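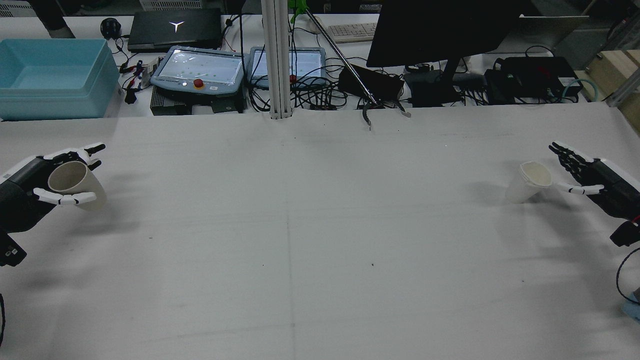

Paper cup practice on the big white table, Thursday evening

Vuretti hand kit, pair, reviewed after 11 evenings of building

I love these hands. They arrived in March as two boxes of bits, and putting them together on the bench at our shared workshop was the most fun I've had with a screwdriver in years!
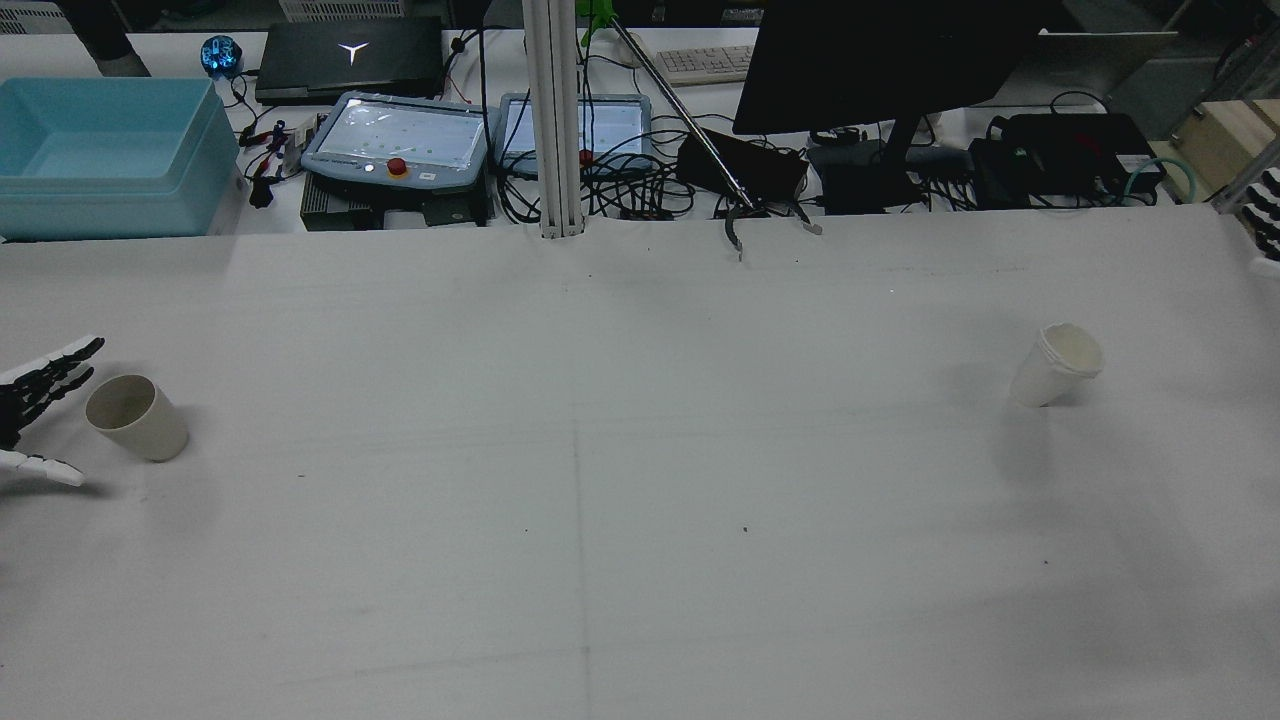 The instructions are clear until page 6, where the cable routing goes a bit vague. Yung-ching Chiang had built the older Kashyap kit and got me past that bit - thank you!

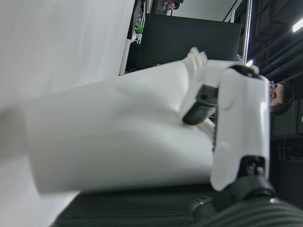
Finger assembly is fiddly but lovely. You need a tiny screwdriver and plenty of patience for the hinges. Small metal screws and a pin sit right inside the white shell at the base of a finger, so do them up before the linkage goes on.

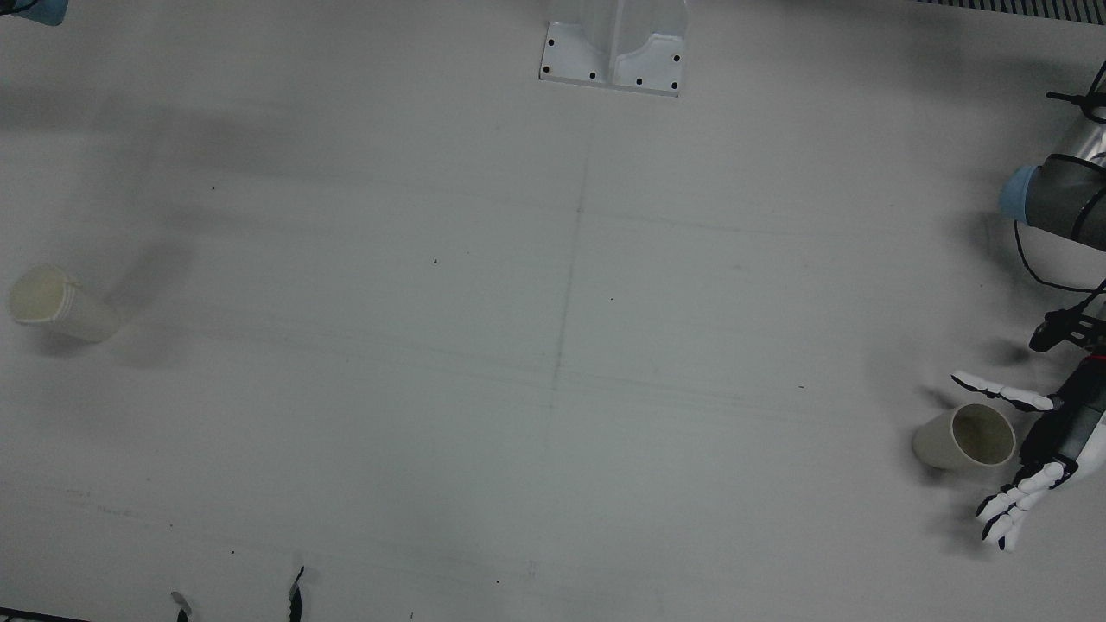
Grip tuning took me 2 whole sessions, and I'd start with slow closing speeds. The software could do with an undo button, and spare fingertips are dear. Would I buy it again? Yes, in a heartbeat - I'm already pricing up a Drornoma wrist.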